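Dellton Lane Community Kitchen: Frequently Asked Questions

Hiring the kitchen

Who can hire the kitchen?

Anyone over 18. Most of our bookings come from small food businesses, cookery classes and families who need more room than they have at home. You don't have to live in Dellton.

How long is a session?

Sessions last three and a half hours. The morning session starts at 8.30 am and the afternoon one at 1 pm. Evening sessions start at 5.30 pm and are not available on Sunday.

Does the time include setting up and washing up?

Yes. The next group may be waiting at the door, so please stop cooking at least half an hour before your session ends.

How many people can use the room?

Up to 21 for a class or a shared meal. For cooking only, with all the hobs going, we set the limit at 7.

How do I pay?

By card through the booking page, or by bank transfer if you are a regular hirer. We ask for a deposit of £100, returned within a week once the room has been checked.

What if I need to cancel?

Tell us a week ahead and you get everything back. After that we keep half the fee — unless somebody else takes the slot, in which case we refund you in full.

Equipment

What ovens do you have?

Two Illetti double ovens and one older Jandetti range. The range runs hot on the left side, so turn things round halfway through baking.

Can I bring my own appliances?

Yes, if the plug and lead are sound. Tell us beforehand about anything with a heating element. Deep fat fryers are not allowed.

Is there a mixer?

There is a large Akgül stand mixer with a dough hook and a whisk. The beater went missing and the new one is on order.

Are pans and knives provided?

Pans, trays and mixing bowls are. Knives are not, so bring your own in a roll or a closed box.

Can I leave ingredients overnight?

Only if you have booked the following morning as well. Label everything with your booking number. Unlabelled food is thrown out at closing time.

Food safety

Do I need a hygiene certificate?

If you are selling what you make, we need to see one before your first session. Private hirers don't need one, but please read the sheet by the sink.

Is the kitchen free from nuts and gluten?

No. We clean between sessions, but we can't promise that no traces are left.

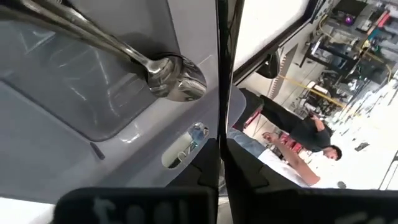
Words and photo: Dellton Lane bookings desk

Cutlery and small items

Can I borrow spoons and forks?

Yes. Cutlery is included in the hire. Please wash it, dry it and put it back in the drawer you took it from.

What happens if something gets broken?

Let us know the same day. We don't charge for the odd glass or plate. Larger items come out of the deposit.

I left something behind. Where is it?

Lost property is kept in the cupboard by the back door until the end of the month. Send us your booking number — 233, for instance — and we will have a look. Food containers are washed and kept with the rest.

Where can I park?

There are two bays at the side for unloading. After that, please use the public car park at the top of the lane.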